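Malachy Hennessy
Finally got round to sorting the desk in the back bedroom. Short thread, mostly so I remember what I did.

1/ The desk is second-hand, 60 quid from a shop in Trelinmont. White top, light wood edge, rounded corners. Width is 162 cm, which only just fits under the window.

2/ Everything came off it first. Post, cables, two mugs, a stapler I thought I'd lost at work. It all went on the bed so I'd have to deal with it before the night.

3/ Ink marks were the worst of it. Washing-up liquid did nothing. Bicarb on a damp cloth shifted most of them. Go gently or you'll dull the top.

4/ Paper took the longest. 14 years of bank statements. Kept the last two years and shredded the rest.

5/ Rule from now on is that the middle stays clear. Anything I use daily goes along the edges, anything else goes in the drawers.

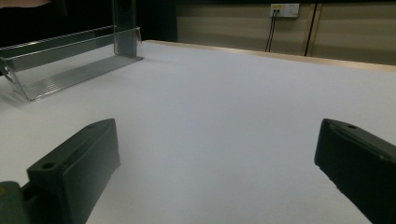 6/ Drawers are next. I've got dividers from Udov but they're a bit too tall, so they'll need trimming.

7/ Someone asked about the lamp. It's a Zosteck, the clamp-on one. It's still in its box until I find the right bulb.

8/ Shredding is going in the compost on Friday if it stays dry.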